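Workshop tips from the Plodilville robotics club

Cardboard is our favourite practice material! It costs nothing, and a big box keeps a group of 2 busy for a whole session. Start with the flaps – they bend, they spring back, and they show up a sloppy grip straight away.

Crease each flap back and forth a few times before anyone picks up the gripper. Bring the jaws in from both sides and close slowly.
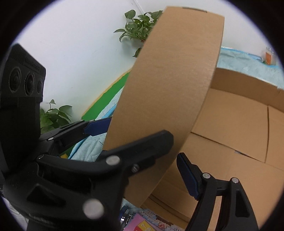

Blue pads either side of the flap, box open behind.

Wipe the pads with a damp cloth when they get dusty. Check the pivot screws every 60 or 70 grabs, and keep a spare or two in a jam jar. Ruairí Buckley has our tally sheet for April – we're going for 500!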